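Trillbridge Robotics Club – Arm Set-up Guide
Section 5: Wiping task, start position

This section covers bringing the arm to its start position for the board-wiping task. Complete Section 4 (power and emergency stop) first. Allow two people per arm: one at the controls, one at the stop button.

5.1 Before moving the arm

1. Check that the base clamps are tight.
2. Load the profile named Maren from the task menu. Do not use Trivier, as its joint limits are set for the floor task.
3. Set the speed limit to 8 per cent.
4. Open the wrist camera view and leave it open until the end of 5.3.

CAUTION: Keep hands clear of the fingers whenever the drive light is on, including when the arm is still.

5.2 Approach

5. Jog the arm forward in short moves until the fingertips point up towards the long black edge under the pale panel.
6. Bring the fingers together with nothing between them. The tips should be nearly touching.
7. Steer for the left end of the thicker black section. Its squared corner is the reference point for the run.
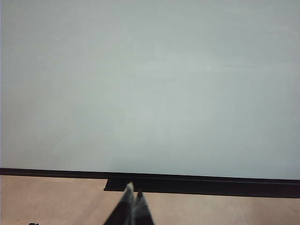

Ifigeneia Drakos asks whether the black edge has to be level in the wrist view before the run starts, as her team lost most of a session trying to get it straight. It does not. A tilt of a few degrees is corrected in software, provided that the corner stays in view.

Note – a tilt that grows between runs points to a loose wrist bolt. Stop and tighten it before going on.

5.3 Saving the position

8. Hold the arm still and press Save. The controller takes 61 readings and stores the mean.
9. Enter the team name and the panel in use.
10. Back the arm away, then press Return. If the tips miss the reference point, delete the entry and repeat from step 5.

CAUTION: Do not press Return with the wiping pad fitted. The pad is not included in the saved position and will strike the panel.

Saved positions are cleared in December. Teams entering the Chidiac Cup should copy theirs to the club drive before then.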